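Masgate Robotics Club: Bench Checklist, Notebook Task
Date: 15 Oct 2025
Checked by: Ivana Echeverría

1. Work surface
Felt flat, corners down. Pass.
Test tube rack stays empty for this task. Pass.
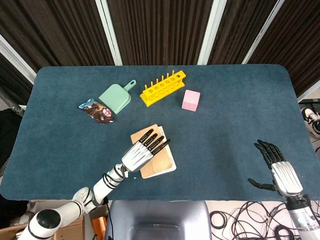
Floor cables on the right side need tying back before the next run. Open, assigned to Conall Cronin.

2. Hands
Fingers and thumb close fully on command, 2 cycles each. Pass.
Thumb to hold cover by the top edge only. No pressing on the pages.

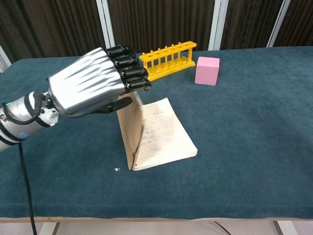 3. Stop button
Tested by Horacio Navarrete from the operator seat. Pass.

4. Log
Run hours entered. Next full service in May.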